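The room was on the third floor of the old Bradetti building, and the heating made a small song in the pipes. She came at ten minutes before the shift and took her harness from the hook. The left buckle was stiff. She had told them in October.

Her task for the afternoon was written on the sheet: cloth, chair, low positions, 70 examples. Under this someone had added "slow is OK" with a pencil.

She liked the low positions less than the high ones. On the floor her knees complained, and a demonstration with complaining knees had a kind of hurry in it. The learning system at Rivberg took everything. If she hesitated, it learned to hesitate. Last winter it had learned from one man to tap the cup two times before lifting it, and it tapped for a month, even after the man had moved back to his parents and did not work with them anymore.

She thought about him often when she worked. She had never spoken with him much, but she had seen his tapping in the machine, and it was like hearing a dead relative's cough in a cousin.
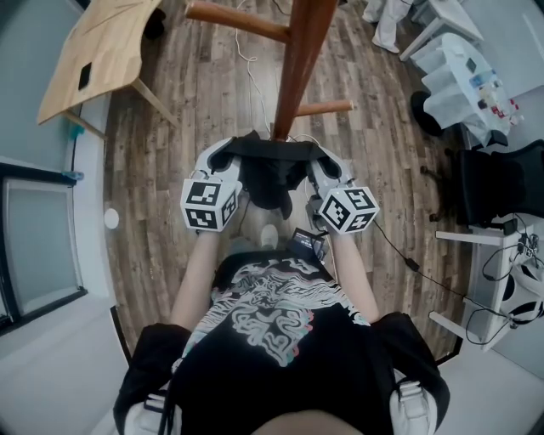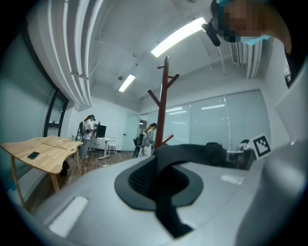

At example 31 she stopped and drank water. The program on the laptop, which was called Ituveck for no reason she knew, asked her if the last attempt was good. There were only 2 buttons, yes and no. She pressed yes. Then she was not sure, and it was not possible to go back.

Her mother had cleaned offices for many years, and she wiped the legs of the chairs also, from the top to the floor, always with a small turn of the wrist at the end. The girl had to wait for her in the evenings and do her homework on other people's desks. She had believed that the turn was a decoration. Now, on her knees, she closed the grip on the cloth, moved it down, and felt the tool turn a little in her hands at the bottom, where the dust would be.

She looked at the laptop. Good, yes or no?

She pressed yes.

In the next one she did it again, and in the next. She did not decide it exactly. By example 50 it came by itself, and her knees were quiet.

The data would go in the night to Rivberg, and in spring perhaps to the Tautahi hotels, to rooms where she would never sleep. At the end she wrote the number on the sheet and her initials next to it. There was a column for remarks. She held the pencil over it for a while, then she wrote "left buckle" and hung up the harness.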